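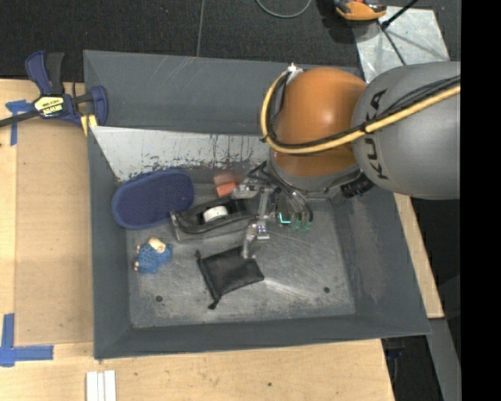 Photo: Drumov press office. Free for editorial use with credit.

PRESS RELEASE
For immediate use

Drumov to supply Gramov sorting bins to Emau returns centre

Drumov, the maker of storage and handling goods, has agreed to supply its Gramov sloping-wall bin to the Emau returns centre. The first delivery is planned for May and covers 149 bins, with matching lids and label holders. The bins will replace three types of straight-sided tub now in use on the centre's unpacking and sorting lines.

Emau handles returned goods for online shops. Most of what reaches it is small and does not stack: pouches, toys, household parts, trays, pads, cases and pieces separated from the set they were sold with. These goods are held together in open bins between unpacking and grading. The way they lie in the bin affects how quickly each one can be identified and lifted out.

The Gramov is a large grey rectangular bin whose walls slope down to the floor. It is used on a bench, and each item rests where it lands. A typical mixed load might hold a dark blue oval pad at one end, a flat black fabric pouch, a small blue toy and a long black tray-like piece, all lying at different angles. Rigid goods such as the pad tend to come to rest against the end wall with one side raised. Soft goods stay flat on the floor of the bin.

Trial results

Drumov and Emau ran a trial over one working month on two neighbouring benches. One bench kept its existing straight-sided tubs and the other used Gramov bins. Both received the same mix of returns from the same unpacking line, and 1,880 items passed through the Gramov bench during the trial.

Emau set 53 item groups for the trial, based on its own grading list. The groups were defined by shape and surface and took no account of retail category, so a toy figure and a kitchen part could fall into the same group. Each item was logged when it went into the bin and again when it reached the grading shelf. Items not logged at the shelf by the end of a shift were recorded as left behind.

Left-behind items on the existing bench were mainly thin or dark goods in the bottom corners: fabric pouches, cable ties, flat covers and small black parts. The Gramov bench recorded fewer items in this class. There was no clear difference between the benches for large rigid goods, and Drumov makes no claim for the bin in that respect.

"Flat black pouches were the item the graders raised most often," said a spokesperson for Emau. "They slide under other goods and they look like shadow in a deep tub. We asked for a pale or mid-toned inner surface and a floor that could be seen from a normal standing position. We also wanted fewer bin types on site. Three was too many."

Bin colour

Drumov tested grey, white and light green versions before the main trial. White gave the strongest contrast with dark goods but made clear plastic and white parts harder to pick out. Light green caused some confusion with the centre's existing colour code, where green marks goods that have already been graded. Grey was chosen as the standard colour for the order. A white version will remain available for customers who handle mainly dark textiles.

Loading guidance

A loading sheet will be supplied with each delivery. It was drafted with the Emau bench teams and covers the following points:

Load the bin in a single loose layer where the goods allow it.
Place long items along the length of the bin, not across it.
Open pouches and soft cases are to be closed before loading.
Parts found loose inside a tray or case stay with that tray or case until grading.
Toys and figures go in last.
Liquids, blades and bare batteries are not to be placed in mixed bins at any time.

The single-layer rule was the subject of some discussion. It lowers the number of items per bin and therefore raises the number of bin changes in a shift. Emau has accepted this on the sorting line but will continue to fill bins more deeply at the unpacking stage — a separate sheet for that stage is in preparation.

Work surface

The bin is intended for flat benches and needs no fixing or frame. A pale wooden work surface is suitable provided it is level and free from raised edges. Drumov advises against placing the bin on roller tracks while it is being emptied, as movement of the bin shifts the goods towards one end. Customers with roller tracks should lift the bin on to a bench first or fit a stop at both ends.

Cleaning is by damp cloth and mild detergent. Label holders should be removed before the bin is washed, and the bin should be dried before it goes back on the line.

Second site

Sung, which runs a store for unclaimed parcels, has ordered 98 bins on the same terms. Its goods are held for longer than those at Emau and the bins will be used with lids fitted. Sung will report on lid wear and label legibility after its first quarter of use. Drumov expects to use those findings to settle the final form of the label holder, which at present accepts paper cards only.

"The two sites have different holding times and a similar mix of goods," said a spokesperson for Drumov. "We will keep one bin body for both. Changes, if there are any, will be to the lid and the card holder."

Availability

The Gramov bin is available to order now in grey. Lead time is around six weeks for orders placed before the end of May. White bins are made to order. Lids, label holders and spare cards are sold separately, and the loading sheet can be requested without charge.

Notes to editors

Drumov makes bins, trays and shelving for sorting rooms and small-parts stores.
Emau operates a returns centre for online retailers.
The trial figures in this release refer to the Gramov bench only.
Trial notes and the list of item groups are available from the Drumov press office on request.

Ends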